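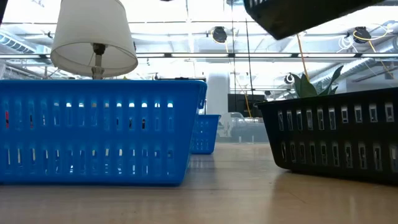 What do you put in a plastic basket that you wouldn't put in a box with a lid? Anything you use more than once a week.

I got that out of Behrouz Zamani before I'd even sat down, and I've been walking through my apartment repeating it ever since. Behrouz runs Muluvance, a little home organizing business he started out of his spare bedroom, and he has very strong feelings about baskets. I like baskets. I thought I had feelings about baskets. I did not have feelings on this level!

We met on 2019-05-04, talked for most of the afternoon, and drank far too much tea. He'd told me on the phone that he mostly uses two colors, blue and black, so of course that's where I started.

"Blue is for things that are moving," he said. "Going upstairs, going to the laundry, going back to your sister. Black is for things that live where they are."

So a blue basket is kind of a bus?

"A bus, okay. And people leave them parked. I go back to a house in a month and the blue one has the same batteries in it, the same scarf. Then it's a black basket, they just didn't tell me."

He likes the slotted kind, the open sides with the rows of holes, and he doesn't care much who makes them. (He did go on at some length about a line called Brelach that he used for years and that got thinner and thinner until the rims started splitting. He's still mad about it.) With slots you can tell from across the room whether there's something inside. You can also hook a finger through and pull one off a high shelf, though he'd like it on record that he tells his clients to use the rim.

"Rim with both hands if it's full. The slots are for looking and for air."

Air brought us to plants, which is the thing I really wanted to ask about. I have seen more and more people putting houseplants in plain storage baskets, pot and all, and I wanted to know if he approves. He does, with conditions. He wants a saucer in there, or a tray, and he wants a basket deep enough that the pot doesn't tip when somebody bumps the table.

"You want the leaves over the top and the ugly nursery pot down inside. Black is good for this. Green on black, very nice, and you don't see the dirt."

And blue?

Long pause. "Blue is also fine," he said, in the voice of a man who didn't think so.

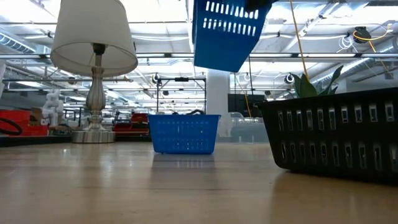
Dong-geon Geum, when I read him my notes over the phone that evening, said the whole color business falls apart the minute you have kids, and that at his place every basket is a boat. I passed this along to Behrouz later and he laughed for a good long while. Then he said to let them have one boat and write BOAT on it.

We talked a lot about tables, too. Behrouz starts every job by clearing one big surface and sorting on it, and he'd much rather have a table than the floor. His knees are 34 years into moving other people's stuff around (he did house moves before this) and they've had it. He leaves a lamp on the table if there is one. I asked whether that wasn't just one more thing in the way.

"I need to see what I'm doing! People sort in bad light and put navy socks with black socks. Leave the lamp. Work next to the lamp."

He puts the baskets out empty first, with space between them, and only then starts bringing things over. Polished wood gets a dish towel under anything heavy. I confessed that I've always done it the other way, piles first and then a panicked trip to the store for something to put the piles in, and he nodded like a doctor hearing about my diet.

"Then you buy 11 baskets and you needed four. I see it every December, before the guests come. They call me from the parking lot."

What about stacking? He nests empties, same size with same size, and if two get stuck he gives them a quarter hour in a warm room and a wiggle. Full ones he doesn't stack at all, not the open kind. For that he goes with lidded bins, and he'll talk your ear off about those as well - I have two more pages of notes on hinges that I'm sparing you.

His biggest job so far was a family on Cletport Street, the Rezaei house, where they wanted the whole place counted for insurance as it was sorted. The family guessed 2,000 items. The final list said 1,815, and Behrouz remembers the number mostly for the argument over whether a deck of cards is one thing or fifty-two.

"One thing," he said. "Unless you've lost a card, then it's zero things, put it in the trash."

Before I left he asked what was in the basket by my own front door. An umbrella, I told him, some mail, and a library book I swore I'd take back last week. He wanted to know what color the basket was. It's blue. He told me to go return the book.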